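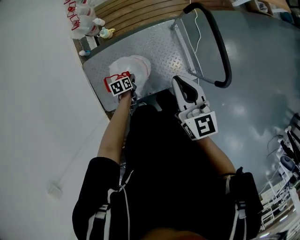 Where do empty plastic bags go once a cart has been unloaded? Into the film sack at the end of the packing bench, folded flat, before the cart goes back to its bay.

Minutes, packing and carts meeting, Caltstead site
Held 1st August
Chair: Toon Van Damme
Apologies: Skasitz depot

1. Previous minutes
Accepted with one correction. Item 4 should read "cart tops", not "cart stops".

2. Cart tops
The chair reported on the metal carts with the diamond-plate top. The raised pattern holds boxes well on the ramp. It also holds grit, and light bags catch on it when dragged. Agreed that bags are lifted off the surface and not pulled across it. Tops are to be brushed along the line of the pattern at the end of each shift. A damp cloth alone leaves dirt in the corners of the raised parts.
Action: packing bench.

3. Loose bags
Bags left on carts were the main complaint from Skasitz. A crumpled bag takes up the space of a small box and slides when the cart is turned. Two methods were discussed: flattening by hand on the cart top, or rolling from the closed end. Rolling was slower and the rolls opened again in the sack. Flattening adopted. Clear and translucent bags go in the same sack. Torn bags are not kept for reuse.

4. Bag stock
Stock stands at 467 medium and 104 large. Reorder from Postma when medium falls below 40 packs was queried, as the count is kept in single bags. Toon Van Damme to rewrite the stock sheet in one unit. No order to be placed until then.

5. Handles
Padding on the curved handles is to be checked for splits when the tops are brushed. Split padding is to be reported and not taped. Postma has been asked for a price on 20 replacement sleeves. The last price dates from April and has lapsed.

6. Bay markings
The Pikidier bay is still unmarked. Carts are being parked at an angle there and the outer one blocks the sink. Floor tape to be laid parallel to the wall, handles facing out.
Action: Toon Van Damme.

7. Any other business
The brush at the second bench has lost its handle. Replacement approved.

Next meeting to be fixed once the Postma price is in.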